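Speaker notes: Packing up a house without losing your mind

9/17/19
By the moving desk at the Vadcombe library talks
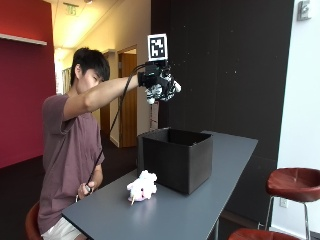

One box, one table, one pair of shoulders leaning in.

(Slide 1. Wait for people to sit down. Water is on the left!)

Hi everybody, thanks for coming out. I've moved house more times than I'd like to admit, and the last one was the big one, Dramden to Vadcombe, with a piano and a freezer full of soup. So tonight is me telling you what I'd do again and what I'd never do again. Stop me whenever you want. I talk fast when I'm nervous.

(Slide 2. Start with books.)

Let's start with books, which everybody gets wrong, me included. I put mine in the biggest boxes I had because it felt efficient, and then I couldn't get them off the floor. Small boxes for books. Spines down, heaviest at the bottom, and stop when you can still lift it with your knees bent. I had 94 boxes total on that move and the only ones that split were the big book ones.

(Ask: who has moved in the last year? Let hands go up, then pick somebody in the back.)

Work at table height if you can. I packed my first apartment sitting cross-legged on the carpet and my back didn't forgive me until December. Now I clear the dining table first and pack it last, and I pull up a chair for the fiddly stuff, like jewelry and spice jars and that drawer of cables (you know the drawer).

(Slide 3. Labels.)

Write on the side of the box, never the top! Once they're stacked you can't see the top. I put the room first, then two or three things that are in there. "Kitchen, mugs, toaster." I tried a numbering system with a notebook once, and then I packed the notebook.

(Slide 4. Money. Slow down here, people take notes.)

My quote for the truck was $1,527 and I nearly fell off my chair. I got it down by $400 just by moving in the middle of the month and taking the plants and lamps over myself in the car. Ask what stairs cost. Ask what waiting costs. My driver sat outside the new place for an hour while I hunted for the keys, and yes, that was on the bill.

(Skip the storage unit story if we're past the half hour. If not, do the short version with the mattress.)

(Slide 5. First night bag.)

Sheets, towels, toothbrush, phone charger, toilet paper, a knife for the tape, something to eat that doesn't need a pan. This rides with you and doesn't go on the truck. I forgot the sheets and slept under a beach towel.

(Questions. Repeat them into the mic. Somebody will ask about fish tanks and I don't know anything about fish tanks.)

Handout is by the door, take two.

Last updated: after the second talk, fixed the slide numbers

Comments

boxfort: Side labels!! Wish I'd read this before our move, we opened every single box looking for the kettle.

plainjane_v: Was at the talk. Please do the mattress story in full next time.

tallhedge: For the fish tank people, ask at the pet store. Ours lent us buckets with lids.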